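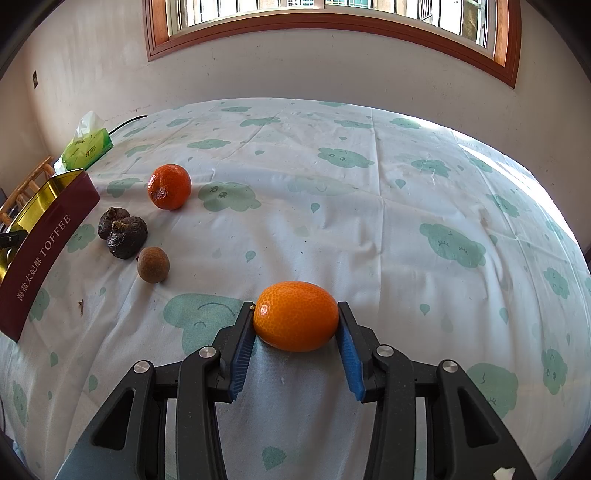
Kumquat, mandarin and the darker fruit on the cloud-print cloth, with the toffee tin at the left edge.

Filed under: Shared Spaces / Checklists

Fruit table check, pantry at Stondham

Checked by: Faizal Hidayat
Month: December
Time: 9:40 a.m.
Area: sunny table, cloth, loose fruit, open tins

Mark each line OK, FIX or N/A. Write a comment for anything marked FIX.

1. FRUIT

1.1 Citrus free of soft spots and mold — FIX
The mandarin has a dark blemish low on the left side and the peel is slightly wrinkled. Press the spot with a clean thumb. If it gives, the mandarin goes in the compost. If it is firm, it should be eaten today and not put back in the bowl.

1.2 Small citrus sound — OK
Kumquat is bright and glossy, with a bit of dry stem still on one end. Leave the stem on until it is eaten. Kumquats get washed well, as people eat the peel.

1.3 Wrinkled fruit identified — FIX
Two dark brown ones with shriveled skins. They could be dried passion fruit or mangosteen and I did not want to guess on the sheet. Whoever brought them, please put a label next to them. A wrinkled skin is fine on a passion fruit, less so on a mangosteen, so the name matters.

1.4 Brown fruit identified — FIX
One small round one with a matte, speckled skin. Longan or a small kiwi. Same request as 1.3.

1.5 Fruit not touching — FIX
The two wrinkled ones are up against each other. Leave a gap between pieces when they are out on the cloth. If one turns, the next one goes with it.

1.6 Choking risk considered — FIX
Kumquats have seeds and are about the wrong size for small children. Cut them in quarters and take out the seeds when the Hartono kids are here. Please add this to the card on the fridge.

2. TABLE AND CLOTH

2.1 Cloth clean — FIX
Tiny dark specks on the left side. Shake the cloth outside and wipe the table under it before it goes back on. If the specks are back tomorrow, tell me, and I will look for insects.

2.2 Cloth lies flat — OK
Soft creases only. No fold high enough to tip a cup.

2.3 Loose scraps picked up — FIX
Small white scrap on the right side. Bin it.

2.4 Fruit out of direct sun — FIX
The right side of the table gets the sun. Move the fruit to the shelf by the door once it has been checked. The shelf holds two bowls.

3. TINS AND CONTAINERS

3.1 Contents match the label — FIX
The maroon tin says TOFFEE. Toffee often contains milk and nuts. If the tin is going to be used for anything else, wash it and put tape over the print.

3.2 Tin edges safe — N/A
Not checked by hand this time. Run a cloth along the rim next round and see if it snags.

3.3 Lids on when not in use — FIX
Tin was open. Lid on, or put it away.

4. SUPPLIES

4.1 Surface spray in date — OK
Altulex, 500 ml bottle, nearly 200 ml left. Take the fruit off before spraying.

4.2 Compost caddy lined — OK
Ukico liners, new roll in the drawer.

FOLLOW-UP
Labels for 1.3 and 1.4 by lunch. Cloth shaken out this afternoon. I will recheck the mandarin before I leave and write the result on the back of this sheet. Completed sheets go in the tray in room 222.

2 comments · 0 shares

Contact the pantry desk | Stondham Shared Spaces | Back to top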